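Can a machine do the dishes yet? We asked someone who sells them

February 1, 2019

The call starts 18 minutes late. Bad line, then a worse one. The head of product at Gokitix is eating lunch at her desk and says so.

Her company makes software that tells robot arms how to move around a kitchen. Or will. Right now it mostly moves them around a kitchen on a computer. "We're a simulation shop," she says. "I'm not going to dress that up."

So, can they do chores or not?

"Depends on the chore. Depends on the house. Wiping a flat counter, pretty good. Loading a rack with six kinds of mug, come back later."

The easy stuff is what eats her week. Doors. Drawers. She has run the same cabinet door 917 times since the holidays and it opened clean in 272 of them. She gives the number before I ask. Most of the rest were near misses, fingers landing beside the handle or pushing on the wood. "A person doesn't look at the handle. You're talking to your kid and your hand just goes. We have to work all that out."

Shop floors are further along. Gunthorpe, a parts warehouse she worked with before, has had arms moving totes for 3 years. Same tote, same shelf, same height. "Nobody's cat is in the way," she says. A bakery supplier, Çetinkaya, tried arms for stacking trays and kept them for the night shift only. Day shift was to crowded, people kept having to walk around the things.

Kitchens are all different, that's the problem. Handles run up and down on one door and sideways on the next. Counters stick out past the cabinets. The arm has to reach over or come in low, and either way there's an elbow to think about.

"Everybody asks about the hand. I lose more sleep over the elbow."

Why not just practice in a real kitchen? Money, mainly. And time. A simulated door can be slammed all night and be fine in the morning. Her team did try a real one last year with Bradusa, a cabinet maker. Went through a lot of hinges. She laughs about it, a little.

She doesn't buy the ads showing a robot cooking dinner. Thinks they set people up to be dissapointed. What she'd like to sell first is boring, a thing that opens the cabinet and puts the plates away for somebody who can't bend down.

Her lunch is done. One more question, she says, then she has to go. 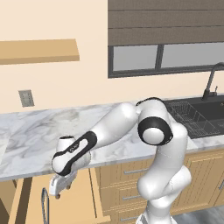 The simulated kitchen, with the arm bent over the counter and reaching down toward a cabinet door. 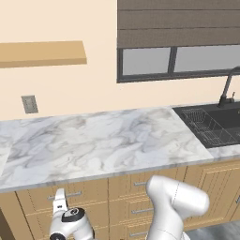
When will a person be able to buy one for the house?

Not for a good while. She expects warehouses and care homes to get them first, and she won't put a year on the rest.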